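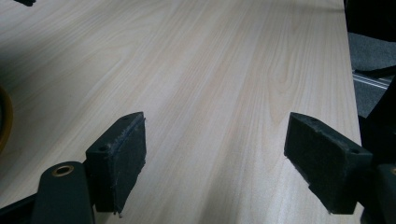 Month four of the gripper build at Gollton, and I am still not convinced we needed to make our own. The Godar plans promised a hand-held gripper anyone could put together in a weekend. I have put 33 hours into mine and I started in August. The arms are fine, and the brass rings in them give me no grief at all. My complaint is with the pads. Dark fuzzy stuff on the inside of each finger is supposed to be the clever part, soft enough to hold an egg, grippy enough for a spanner. Look at the edges of it. Frayed on both sides, with strands hanging off the right one. The plans call this a wear part, and that's a generous name for it.

The bloke who runs the Kistham forum thread reckons his pads lasted 402 grabs. Grabs of what, he doesn't say. A sponge and a hose fitting are different jobs.

I've ordered a sheet of rubber from Nolte, $20 plus 9 for postage, and I'll cut new pads from that. Two other people at the workshop have told me rubber will be too stiff. They may be right — they also told me the first set of arms would never line up, and those went together without any filing.

What bothers me more is the next step. The plan is that you do a job by hand with this thing, over and over, and later an arm on a bench copies you. I've seen the videos. Every one of them has a tidy table and a cup that's easy to pick up. My shed has neither, and I'd like to see it find a washer in the bottom of a coffee tin.

Rubber goes on when it gets here. If it peels, I'm going back to the bike repairs.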